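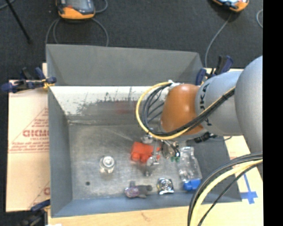 4. Dimming Curves and the Moving Beam

We came to this part of the work expecting a short chapter, and it grew into the one we enjoyed most. A rotating multi-beam effect light throws dozens of soft-edged spots over a room, and every one of them is moving. Almost all the published advice on dimming LED fixtures assumes the light stands still. We wanted to know how a fade looks when the beam is sweeping across a wall at the same time, and whether the dimming curves that come with small rotating fixtures are the right ones for the job. The short version is that speed matters a great deal, and that a cheap change to the curve makes a slow fade on a moving beam look wonderful.

4.1 Why a fade looks stepped

The control channel for brightness on a small DMX fixture is normally a single byte. That gives plenty of levels for the top half of the range, where the eye is forgiving, and far too few near the bottom, where it is not. On a wash light pointed at a curtain, the last part of a fade to black shows up as a little staircase. Lighting people know the look well and often hide it by snapping out the last few levels.

On a rotating effect the staircase turns into something else. Each spot travels a certain distance between one level and the next, so a step in brightness is also a step in position. A viewer who follows one spot with their eyes sees it flicker. A viewer who looks at one patch of wall sees a train of spots pass by, each a bit dimmer than the last, and may see no stepping at all. Both people are looking at the same fade, and they will describe it in completely different ways! This explained a puzzle from our early sessions, in which half the comments praised a fade that the other half called broken.

The drive frequency of the LEDs adds a second effect. A still beam with fast pulse-width dimming looks steady. When the beam moves, each pulse lands in a slightly different place, and at low levels the pulses are short enough that a fast spot can break up into a dotted line. We call this beading. It is different from stepping and has a different cure, so we kept the two apart in everything that follows.

4.2 Fixtures and control

We used two rotating effect units, both built around a half sphere of lenses over a cluster of colored emitters. The first, the Plakness, has a stepper motor and a fairly low drive frequency. The second, the Uvell, has a geared DC motor and a drive frequency high enough that we never managed to see beading from it at any speed. Neither was modified mechanically. Color channels were left at full and only the master dimmer was moved, so that changes in hue during a fade came from the fixture and never from the cue.

Cues were written and played back from a Daly desk. We chose it for one dull but important reason: it lets the user load a custom curve into the desk, applied before the value is sent out. With the fixture's own curve set to linear, the desk curve is then the only one in the chain. With many units this is not possible, and two curves end up stacked on top of each other. A square curve in the desk followed by a square curve in the fixture gives a fade that sits near black for most of its length and then jumps up at the end. If you have ever wondered why a borrowed light comes up late, check for this first.

We tested four curves. Linear sends the fader value straight through. Square is the usual choice for theater dimming. The S curve is gentle at both ends and steep in the middle. The last is our own, which we call the speed-linked curve. It starts as a square curve and bends toward linear as the motor speed goes up. The rotation channel is already present in the cue, so the desk has all it needs to work the bend out, and no extra sensor or feedback line is called for.

4.3 Room and surfaces

All viewing was done in the Mosten studio, a plain rectangular room with a low grid and no windows. The walls are matte paint on board. We hung each fixture at the center of the grid and let it throw in all directions, much as it would be used over a dance floor. Haze was off for the main sessions. We did run a few fades with haze, purely out of curiosity, and they were lovely, but haze makes the shaft of the beam visible as well as the spot, and viewers then no longer agree on what they are rating.

The surface a spot lands on changes the fade more than we had guessed. Matte paint scatters light in every direction and keeps the spot the same for everyone in the room. Bare metal sends much of the light off at an angle, smears the spot, and makes its brightness depend on where the viewer stands. One piece of metalwork may do both. In Figure 1 the inner back wall of the open bin is bright white along its upper part and worn, brownish-grey bare metal lower down, and a faint, blurry red reflection shows on the bare portion. A blurred patch of that kind is hard to judge in a fade, so we kept metal surfaces out of the viewers' line of sight. Truss legs were covered with black cloth, and the one steel door was draped.

Figure 1. Open metal bin with scuffed, brushed floor. The boundary between the white and bare parts of the back wall is ragged and speckled.

We mention all this because real venues are full of metal: bar fronts, ducting, ladders, flight case edges. A designer who tunes a fade in a painted rehearsal room should expect it to look different on site. In our informal trials, a slow fade that was clean on board looked uneven on a sheet of brushed steel, with some spots seeming to go out early and others hanging on. Nothing had changed in the cue. It would make a fine study of its own, and we would love to see someone take it up.

4.4 Procedure

Eight viewers took part, all with some experience of live events but none with a hand in building the cues. They sat along one wall. Each session opened with a rest in near darkness, so that eyes could settle, and then ran through the fades in shuffled order. Every curve was shown on both fixtures at a slow, a medium, and a fast rotation. A fade ran from full to black over a fixed time, and the viewer gave it a score from one, very rough, to five, perfectly smooth.

Before each block we told the viewers either to follow a single spot or to hold their gaze on a small taped cross on the far wall. This instruction turned out to be the most useful thing in the whole design. Our pilot had left it out, and the scores were all over the place. With it, people who had seemed to disagree lined up beautifully. We strongly suggest that anyone running a similar test with moving lights control for gaze in some way, even if it is only a cross of tape.

We also asked for free comments after each block. These were short and often funny, and they helped us more than once. The word "grainy" came up repeatedly for the Plakness at fast rotation and low level, and that comment led us to look for beading in the first place.

4.5 What we saw

With gaze held on the cross, the choice of curve made little difference at fast rotation. Spots pass too quickly to compare, and the fade is read as an overall drop in the light of the room. All the curves were rated well, and even linear, which we had expected to fail, did fine.

With gaze following a spot, the picture changed. At slow rotation, square was clearly better than linear, just as the standard advice would have it. At fast rotation the order flipped. The square curve spends a long time at low levels, and on the Plakness those are the levels where beading is worst, so viewers were given a long look at the fixture's weakest range. Linear passes through the same range quickly and was liked better for it. The S curve landed between the two at every speed and was no one's favorite.

The speed-linked curve behaved like square when the motor was slow and like linear when it was fast, as designed, and it was rated at or near the top in nearly every condition. The most pleasing result came at medium speed, where it beat both of the curves it is made from. We had not planned for that and are delighted by it. Our best guess is that medium speed brings a little stepping and a little beading together, and a blend keeps each one just below the point where it catches the eye. We have no direct proof of this yet.

On the Uvell the gains were smaller. Its high drive frequency removes beading, so the only fault left to fix is stepping, and a plain square curve already handles that well. A user with fixtures of this type could skip the speed link and lose very little.

4.6 Limits

Rotation was steady within each fade. Many programmers like to slow the motor as the light goes down, and it is a beautiful effect, but our curve was never tested with a changing speed. In principle the desk can update the bend as it goes. In practice the motor lags behind its channel value, especially a geared one, and the curve might run ahead of the real motion. Sound-activated modes are also outside our reach, as the fixture then ignores the rotation channel altogether.

Only full-color output was used. Blue emitters at low level look dimmer to the eye than their output suggests, and red ones hold on longer, so a fade in a single color could well call for a different bend. We have begun writing those cues, and the first tries with deep blue spots crossing a white wall are very promising. Section 5 takes up the color question, starting with the order in which the emitters drop out at the bottom of the fade.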